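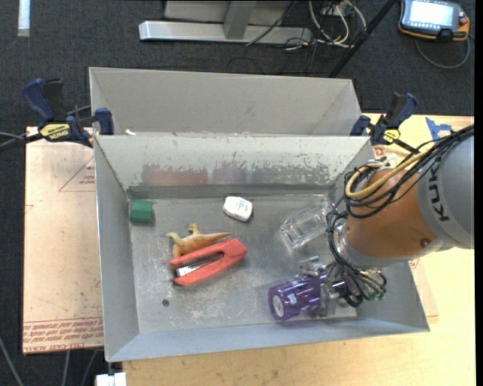 Bin picking cell: what to leave out of the budget?
Started by kerttu_k, 18 Nov 2019

kerttu_k
Hello all. I must give our budget for next year before the end of December. We have the arm already. I have 34 thousand euros for gripper, bins, camera and spare parts. Lutton offers a gripper package for 18, with two years of service. Is it wise to spend more than half on one tool? Our items are mixed, small, some of them transparent.
Kerttu Karppinen

rafail.k
Too much, in my opinion. Buy the gripper without the service and keep the money for a better camera. Clear plastic will give you more trouble than the fingers.

Vrata
I do not agree with Rafail. We refused the service from Divell and then waited 16 weeks for one small part. The camera was very good and it looked at a standing robot.

rafail.k
So buy a spare part, it is cheaper than a contract.

Vrata
If you know which part will break, yes.

poly_m
Please don't forget the boring lines. Cables, hoses, fittings, clamps. In my first plan I wrote zero for them. Also metal bins get scratched and the coating comes off, so I put a second set in the budget.

kerttu_k
Thank you, Polyxeni, I had zero also. Which clamps do you use for the bins?

poly_m
Ordinary bar clamps from the hardware shop. Brackets later, when the layout is fixed.

kerttu_k
Good. I will ask Lutton for a price with one year of service only.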